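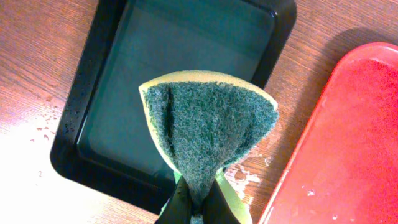

A kitchen sponge, squeezed at one end. The rough green side is facing out, and the yellow foam shows along the rim.

Why Does a Sponge Have Two Sides?

Written by Ermira Georgiev for the Larkgate Children's Library "Things at Home" pages

Most kitchen sponges are two things stuck together. One part is thick and soft. The other part is thin and rough, and it is often green. Each part has its own job.

The soft part

The soft part is called foam. Foam is full of holes. You can see some of the holes if you hold a sponge close to your eyes, but many are too small to see. The holes are called pores.

When a dry sponge touches water, the water moves into the pores. It sticks a little to the walls inside the foam and gets pulled along from one hole to the next. This pulling is called capillary action. The same thing happens when the corner of a paper towel touches a puddle and the wet patch creeps upward.

Squeeze the sponge and the holes get smaller. There is less room for the water, so it runs out. Let go, and the foam springs back to its old shape. If you let go while the sponge is under water, it fills up again very fast.

The rough part

The rough part is called a scouring pad. To scour means to rub hard until something is clean. If you look closely at a scouring pad, you will see that it is made of thin threads, all tangled up. The threads are called fibers. They go in every direction, a bit like the hay in a hay bale.

In many green pads, the fibers are made of plastic and have tiny hard grains stuck to them. The grains scrape against dried food and break it into bits. Water and soap can then carry the bits away.

The rough side can also scratch. It is fine for many pots, but it can leave marks on nonstick pans, shiny plastic and some kinds of glass. Ask a grown-up before you use it on something new.

Why does it bend like that?

Look at the sponge at the top of the page again. It is folded nearly in half, and it spreads out like a fan. The narrow end is pressed tight and the wide end is open.

There is a dark crease in the green pad, on the left. When you bend a sponge, one side has to stretch and the other side has to squash. Foam is good at both. A scouring pad does not stretch as easily, so it may buckle and make a crease. You can feel this with your own hands. Fold a sponge with the green side out, then turn it over and fold it with the green side in. Which way is harder?

The two parts stay together because they are bonded. That means they are joined with glue or with heat. An old sponge sometimes starts to peel apart at the corners, where the bond has worn out.

Were sponges always like this?

No. Long before factories made foam, people used sponges from the sea. A sea sponge is an animal, although it has no eyes, no mouth and no legs. It stays in one place and water flows through its holes, bringing it food. After the animal is dead and cleaned, what is left is its soft skeleton. Some people still use sea sponges in the bath.

Kitchen sponges today are mostly made in factories, from plastic or from cellulose. Cellulose comes from plants, and a lot of it comes from wood. A cellulose sponge gets stiff when it dries and soft again when it is wet.

Try it: how much can a sponge hold?

You need a clean, dry sponge, a bowl of water, an empty bowl and a kitchen scale.

Put the dry sponge on the scale and write down the number.
Push the sponge under the water and squeeze it until the bubbles stop.
Lift it out and let it drip over the bowl while you count to 17.
Weigh it again in the empty bowl. Remember to take away the weight of the bowl.
The difference between your two numbers is the weight of the water.

Kamonchanok Saithong's class at Busgate School did this test in December. One dry sponge weighed 9 grams. Wet, it weighed 59 grams, so it was holding 50 grams of water. Your number may be very different, because sponges come in many sizes.

Taking care of a sponge

Germs like places that are damp and have bits of food in them. Rinse a sponge after you use it, squeeze the water out and leave it somewhere it can dry. When it smells bad or begins to fall apart, it is time for a new one.

Words to know

Pore: a tiny hole.
Fiber: a thin thread.
Bonded: joined together firmly.
Cellulose: a material found in plants.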